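Stacked machines in the shared laundry room: which code do I scan, and what does PUSH mean?

I moved to a building where the laundry is on the ground floor and all the labels are in Chinese, which I read very badly. 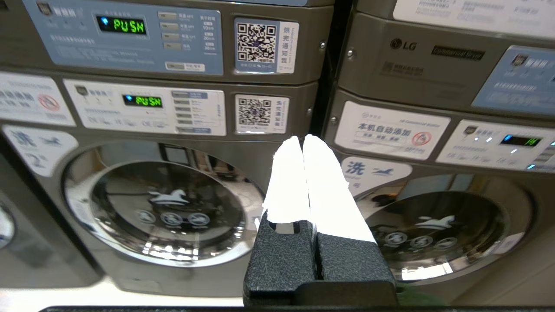

Oddsson wrote that he had the same trouble in his first month, and he asked me first to say if I want only to wash or also to dry, because the answer is different. So I add the details. I want to do both. I have one bag of shirts and towels, and one bag of bedding. There are two stickers with codes on the machine and I am afraid to pay for the wrong half. Both displays say PUSH, but I don't know what I should push. Also I would like to know if I can put the duvet cover together with the towels. Thank you for your patience with my English.

Posted by Gevo
Shared 10 times

Clidodar

The stickers are not for the same thing. The one next to the upper panel says 烘完通知我, "notify me when drying is done". The one next to the lower panel says 洗完通知我, "notify me when washing is done". The difference is in the first character: 洗 is wash, 烘 is dry. If you remember these two you can manage in most laundry rooms.

So the lower part is the washer and the upper part is the dryer. From the words on them, the codes are for the message at the end. How to pay I can not tell you, this depends on your building. In my building we pay with a card at the wall and the message is free.

About PUSH, on the machines I have used it means that the machine waits for you to choose a program and start. Close the door well, pay if it is needed, then press the button for the program. If it still says PUSH after you have paid, open the door and close it again, more strongly. Mine needs this almost every time in the evening.

Please don't wash the duvet cover with towels. The towels go inside the cover and make a ball, and in the middle everything stays wet. I close the buttons of the cover before, and I wash it only with the sheets.

Illia

just press the big one, it works

Oddsson

I agree with Clidodar about the duvet cover. I want to add something about the dryer. On the upper panel there are numbers such as 10, 20 and 30 beside the buttons. In my old building such numbers were minutes, but please ask your manager, it can be something different in yours. For towels I needed about 79 minutes in total, so a short program was never enough and I had to start it again. Shirts I take out when they are still a little damp and I hang them on the shower rail. They have fewer wrinkles like this.

Also read the sign with the red symbol on the left before you use anything. You can point the translator of your phone at it. In my old building a similar sign said no shoes and no pet blankets, and my neighbor had to pay 100 for washing his sneakers.

Go before 8 in the morning if you can. After dinner I always had to wait.

Comments (4)

Gevo: Thank you both! I did the shirts today with the lower one and it went well. Tomorrow I try the bedding.

Illia: told you

Clidodar: Gevo, clean the lint filter before you dry the bedding. Often the person before you did not do it.

Gevo: Where is it normally? I will look inside the door first.

2 people found this page helpful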